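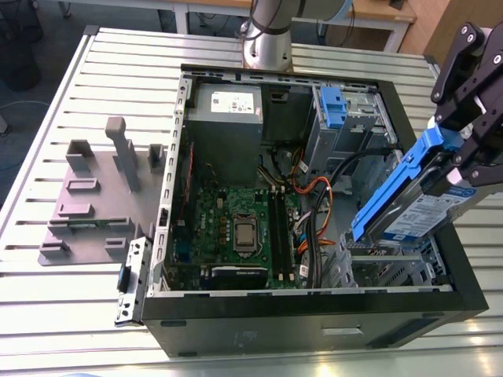 Gripper for hard drive caddies – stay with the linkage fingers or go parallel?

We're doing PC assembly and teardown trials with one arm over a slotted aluminum table. The tower is on its side, panel off, and the arm has to put a hard drive in a blue plastic caddy into the lower cage. I have a Girnholm jointed-finger gripper, 79 mm max opening. It picks the caddy fine but the angle is different every time, and about half the inserts jam on the rails. A Bauerfeind parallel unit with 119 mm stroke is available to me until Friday. Is it worth swapping? Controller is a Firora.

3 answers

Answer 1 (accepted)
Try it, but make flat pads first. Jointed fingers let the caddy rotate when the rail touches the cage. We ran 200 inserts with each type on a similar case and the parallel one seated 95 percent of them. The jointed one was well under that. Check the body clears the rim of the case – parallel grippers are wide. Also drop your approach speed for the last bit of travel.

Answer 2
What grip force are you using? Those caddies flex. If you squeeze too hard the rails bow and it won't go in with any gripper.

Answer 3
I use a Kukorik for everything, never had a problem. Might be your camera calibration.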